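Home Explore Alerts Sign in

Inmaculada Paredes
20th May

1/ Remote driving at Hustgate today. Task: clear the side table. One hand per job, operator in a headset.

2/ Left hand takes the trash to the bin, right hand has the water bottle. New operators let go too high over the bin.

3/ We keep up to 12 runs per operator.

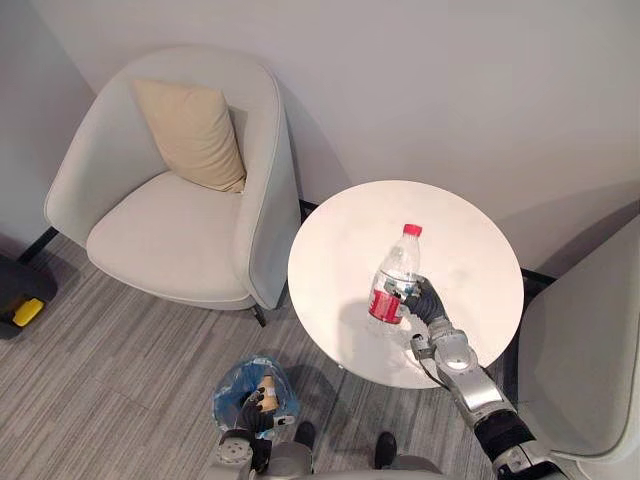

Comments

Costine: Same operator for both arms?
Inmaculada Paredes: Yes, one person.
Bach: Try a wider bin first.

Related
Guiding an arm by hand
What we recorded in February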